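I canceled my gym membership in October and started walking to work. It's 22 blocks each way, and I've kept it up through most of the winter.
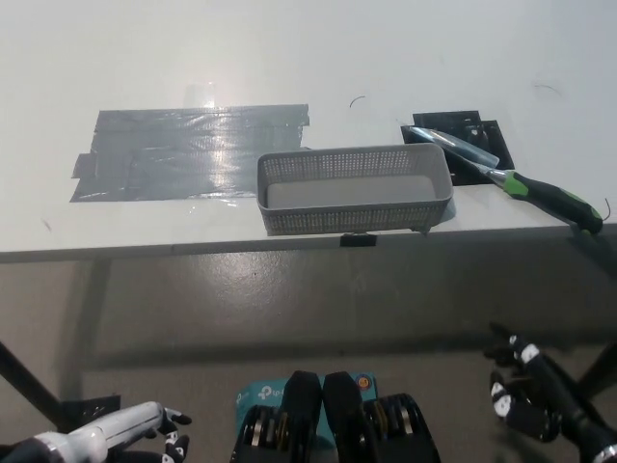
How long does it take? Up to 40 minutes if I catch every light wrong, and less in the morning.

The gym was costing me $439 a year. I went mostly on Saturday, and mostly to use the treadmill — the same thing I do now on Brunet Street for free.
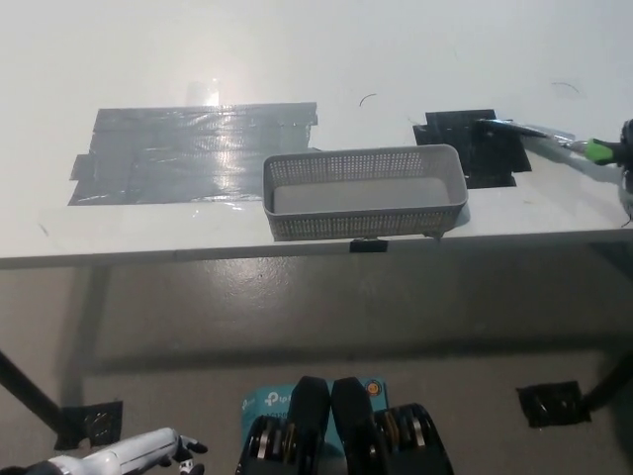

Shoes mattered more than I expected. My first pair gave me blisters by the second week. I switched to a wider size and wear thicker socks.

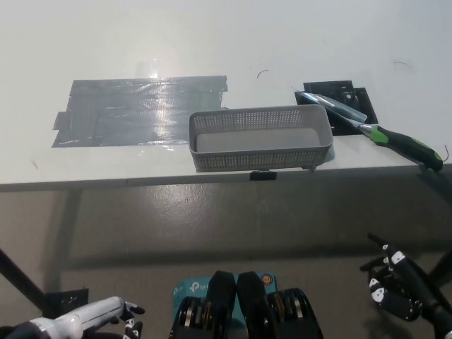
What about rain? I keep a spare pair of pants in my desk and take the bus when it's really coming down.

Monique Pons from accounting walks with me as far as the Tirken Avenue bridge on the way home. She goes faster than I do. 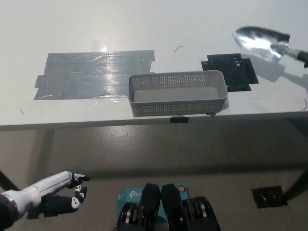
I've also started leaving at 6 instead of 5, after the traffic on the bridge thins out. It's darker, but the air is better and the crossings are easier.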